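When a Robot Squeezes Too Hard
A Learning Page for Young Readers from the Stenda Center for Safe Machines

Robots can lift, carry and sort. Like all machines, they can also make mistakes. Engineers call a mistake of this kind a fault. This page explains a fault known as a grip fault.

What is a grip fault?
A robot does not know how strong a box is unless people give it that information. Cardboard is light and bends easily. If the fingers of the robot press too firmly, the box may be crushed. If they press too gently, the box may slip and fall. Either problem is a grip fault.

At the Stenda Center, a test robot named Drita stopped during a lifting task in February. Its screen showed the code 2651, which means "grip force too high." The staff pressed the stop button and waited until both arms were still before they came near. They then began the task again at a slower speed and looked closely at the cardboard for dents and creases.
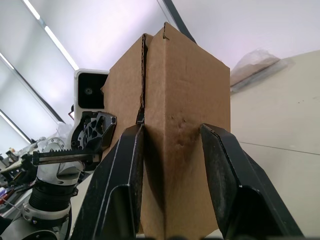 Why are two arms harder than one?
When two arms hold one object, they must share the work. Suppose the left arm moves a little sooner than the right arm. The box is then pushed from one side, and it may bend or twist. The computer program that guides Drita is called Wan. It must tell both arms to move at the same moment. In the February fault, Wan sent its message to one arm late.

Engineers study this problem with a small box held low over a table, so that it cannot fall far.

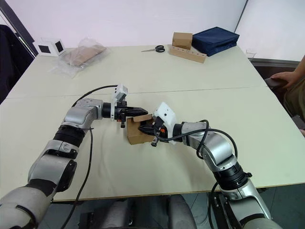 How was the fault corrected?
The engineers changed Wan so that each arm waits for a signal from the other. They also set a lower limit on how hard the fingers may press. The lifting task was then repeated 2608 times. Code 2651 appeared 2 more times, and on both occasions the robot stopped by itself. Work on the program continues.

Safety rules for visitors
Stay behind the yellow line when a robot is switched on.
Never put your hand between robot fingers, even if they are still.
Tell an adult at once if a robot drops something or makes a strange noise.

Words to know
Fault: a mistake or failure in a machine.
Grip force: how hard the fingers press.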